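Cahier d'atelier – cellule à deux bras, site de Trundbridge
12/02/2025

Repris le travail en simulation sur le poste de préparation de l'office. Rappel pour ceux qui n'ont pas suivi : Padia veut confier aux deux bras les gestes sur le petit four blanc (ouvrir, charger, refermer) avant la prise de poste du matin. Medeiros fournit la commande, nous faisons la scène, les essais et les consignes pour l'équipe.

Commencé par la vue de pince. Doigts ouverts, rien entre les mors, table nue en face. Je voulais un réglage de départ propre avant de remettre l'appareil dans le champ. Le brun de la table est très uniforme, presque sans repère. Pour la commande c'est confortable, pour l'œil beaucoup moins : sur cette vue seule je suis incapable de juger une distance. À garder en tête pour les opérateurs, qui auront le même écran que nous.

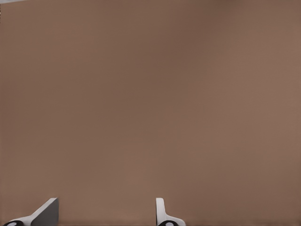
Vue de pince en simulation, mors écartés, à vide.

Campagne lancée ensuite : 2,950 essais prévus, 2,040 passés à l'heure où j'écris. Sur la dernière série, 44 arrêts à reprendre à la main. Je n'ai pas encore trié entre les contacts trop appuyés sur le dessus et les approches de travers vers la poignée. Le tri se fera demain, avec la même grille que pour le lot précédent, sinon on ne pourra rien comparer.

Passé en vue générale pour regarder la répartition entre les bras. C'est le gauche qui va au four, le droit attend pince ouverte, en hauteur.
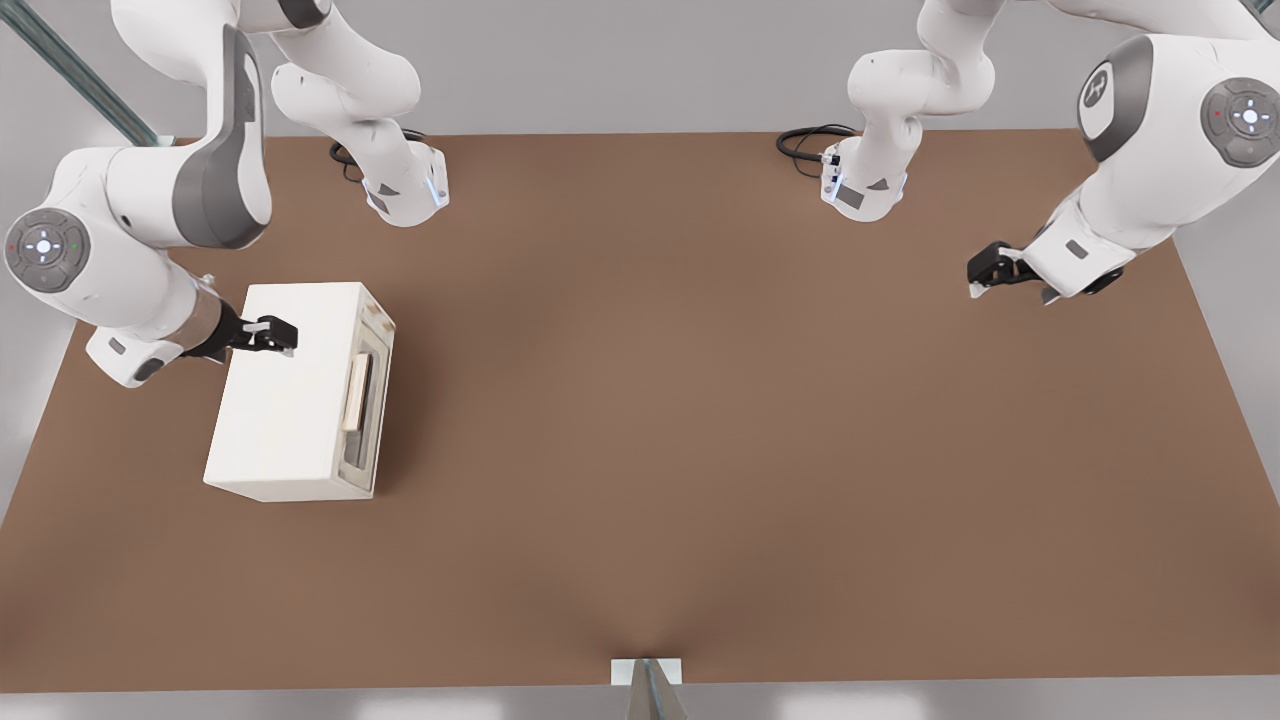

Je ne suis pas convaincu par cette attente. Un bras immobile au-dessus du plan, c'est de la place perdue pour la personne qui travaille à côté, et les collègues de l'office l'ont dit dès la première réunion : ils préfèrent le voir rangé près de sa base. À essayer avec un point de repos plus reculé, même si le cycle s'allonge.

Côté équipe, échange assez long cet après-midi. Aujourd'hui la mise en route occupe une personne, qui en profite pour vérifier les stocks et lire les consignes de la veille. Si les bras prennent le four, cette personne garde le contrôle des stocks mais devient aussi celle qu'on appelle quand la cellule s'arrête. Ce n'est pas le même métier et ce n'est pas dans sa fiche de poste. Padia parle de gain de temps, l'office parle surtout d'interruptions. Les deux ont raison à mon avis, et il faudra l'écrire dans le compte rendu.

Autre point soulevé : qui a le droit de relancer après un arrêt ? Chez Arismont, seule la maintenance pouvait le faire, et le poste restait bloqué jusqu'à son passage. Ici je propose que l'opérateur relance lui-même, après une formation de 2 heures – à valider avec la sécurité.

À faire :
– trier les arrêts de la dernière série
– tester le point de repos reculé du bras droit
– ajouter un repère visuel sur la table, au moins dans la simulation
– demander à Medeiros si le seuil d'effort se règle par bras
– rédiger le brouillon de la fiche de relance, une page maximum

Essai sur site toujours annoncé pour juin. Je laisse tourner la campagne cette nuit, ne pas fermer la session.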